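Bench notebook – textile cell, Stilerholm
March, posted by Taha Kettani
Last updated 4:40 pm

Plindard trial, second entry. Carrying on from the setup notes. Fultico want an answer on the folding package before the loan period ends, so I am writing down what we would need to know to buy it or send it back.

What is on the table: the Plindard software license, one seat, plus their finger set and the support plan. The arms and mounts are the ones already in the cell. Fultico quoted 3000 for the license and 737 per quarter for support. Spare fingers are extra and the quote does not say how much. I have asked.

Install was fine. The calibration routine wants a clear surface and even light, and it complains if it does not get both. Took 10 minutes once I stopped trying to skip the second step. The manual is thin on error codes. E5 is listed as "see support," and support told me it means the gripper homing timed out. I have written that inside the cover of the printed manual.

Garment work today was on the red and white pile. The routine is pick, find a second grasp point, stretch between the two arms, lay down, fold. We are scoring each stage separately because the sales sheet only gives one number for the whole cycle, and that hides where it goes wrong.

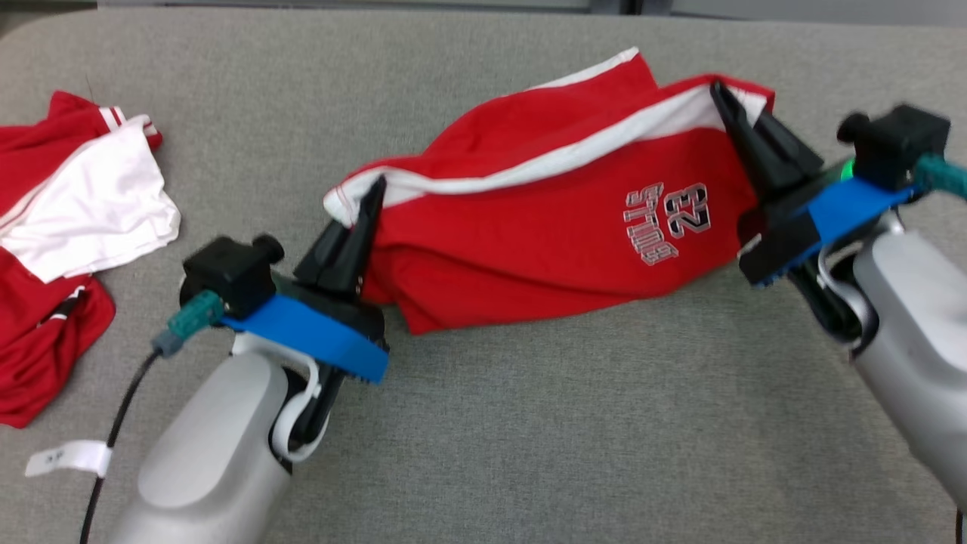 The stretch stage has two settings that matter, pull distance and pull force. Default force is too low for jersey-type fabric in my opinion. It stops pulling as soon as the cloth lifts and does not care if the garment is still rolled up on itself. Raising it two steps is better on plain shirts. I don't want to go higher on anything with a print until I have looked at the fingertips under the magnifier for rough spots.

Second grasp point selection is the part I am least happy with. It likes hems, and that is the right idea, but it can't tell a bottom hem from a sleeve hem. If it takes one of each, the stretch comes out as a rope and the fold planner goes ahead anyway. There should be a check between those two stages. Helmy's older package had a retry there and I miss it. Sent this to Fultico as a feature request, number 5 on our list.

Things to settle before the next run:

– log the finger gap at close for both arms, not only the left
– save the grasp point overlay with each attempt (it is off by default, under Diagnostics)
– same garment order every time, otherwise the scores can't be compared
– ask whether the license is tied to the controller or to the user

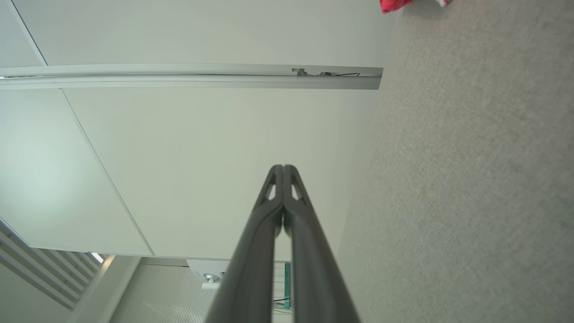 The fingers themselves I have no complaint about. Long and narrow gets under a hem better than our old wide pads did. My only worry is wear at the tips, and for that we need more cycles than one loan period will give us. The wrist view is useful for checking that they close evenly. I would keep that stream in the logs even though it fills the disk.

Disk note: the logger writes to the system drive unless you change the path. Changed it. If you reinstall, change it again.

My view so far is to buy the fingers and hold off on the software until they add the check after the stretch. If Fultico will extend the loan by a month I would take that over either. Quote and emails are in the Plindard folder, the paper copies are in the gray binder by the controller.

Next entry will have the stage scores.

2 comments | 0 shares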